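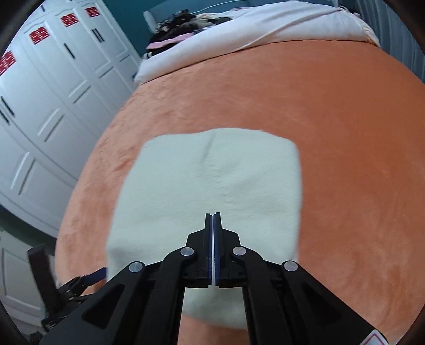
Folding on the bed: a talk with Tamara Bogdan

Tamara Bogdan folds on the bed. Tables are too high for her, she says, and the top of the dryer is never free. The bed in her back room in Nelbridge has an orange plush cover on it all year, even in July, and when I came by on Wednesday she patted it like a workbench.

"People think plush is a terrible surface, and I get it, things sink in," she says. "But the cloth stays where you put it! On a slick bedspread you make one fold and the whole thing slides toward your knees."

She is crazy about pale colors, mint most of all. A mint-white cloth against that orange is easy on tired eyes, and she can tell right away where the cloth ends and the cover begins. I had brought two dark brown towels of my own, and she was polite about them.

Bogdan started teaching folding at the Dilness library, one evening a month, after her neighbor Joyce Mushi talked her into it. Forty-two people signed up for the first evening. "I had planned for six," she says. "We had folks folding on the windowsills." Mushi still comes along and takes the back rows, and the two of them disagree happily about nearly everything.

Corners, for instance. Mushi wants them sharp. Bogdan lets hers go round.

"Soft cloth wants a round corner," she says. "You can press it square with your hand and ten minutes later it has relaxed again. So let it! I care about the thickness being even, so the pile doesn't lean."

What about a wavy edge? She laughs. "Leave it alone. If one end comes out a little wider than the other, leave that alone too. You're going to dry your hands on it."

Her method, as far as I could follow, goes like this – lay the cloth flat, smooth it from the middle outward with the side of the hand, bring the long sides in, then fold toward yourself and stop before it gets fat. She does it without looking down. I had to start over twice, and she was thrilled each time, because it meant she could show me again.

We got onto storage, and she pulled open a drawer to show me cloths standing on edge like index cards. Mushi stacks hers flat on a shelf, pale on top and dark below, and swears she finds things faster. "She does not," says Bogdan.

The next evening at Dilness will be fitted sheets, by popular demand. Bogdan has been practicing on that same orange cover all week and says her record so far is two good ones in a row.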